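4.2 Packet picking with the Laltener kit

The Laltener kit is sold by Grunadgate as a two-arm packing cell that can be put to work "within a morning". The seller's leaflet gives no failure figures, and its claims rest on rigid boxes. We therefore chose foil packets, which crease, shine and slide over one another. Figure 3 gives the general layout used at our Stokance site, with both arms on a shared rail and the tray between them.
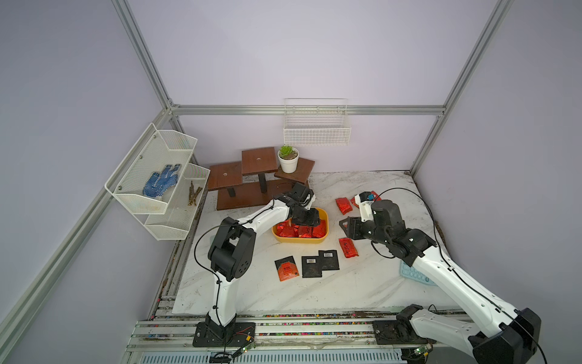

Figure 3. The two-arm cell with red foil packets in the yellow tray and further packets on the tabletop.

We ran 60 sessions in July, on the settings supplied. Set-up took nearly 55 minutes each time the rail was moved, and the leaflet does not mention this at all. The log holds 2,632 grasp attempts, but we are wary of reading much into that total. The kit's own software decides what counts as an attempt, and it leaves out any approach broken off before the fingers close. A success rate worked out from it would flatter the product, so we do not report one.

The wrist view is offered as a paid extra. It does give a close look at the fingers against the foil - more than the fixed view can - though the second gripper may also come into shot and hide part of the table.
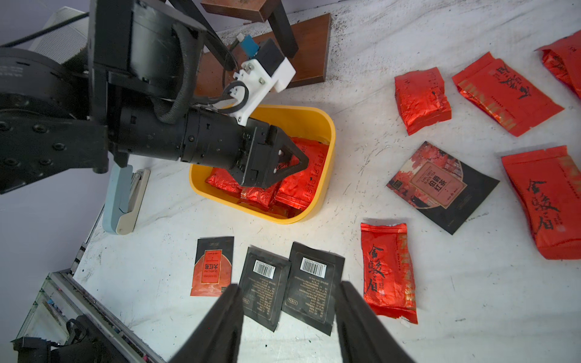
Figure 4. Wrist view of a gripper finger pressing on a red foil tea packet in the bin; the other hand's fingers are blurred in the foreground.

Whether the extra is worth its price is less clear. The Midtbø kit, tested in Section 4.1, has no such view, and we have yet to see evidence from the seller that adding one changes the outcome for soft packets.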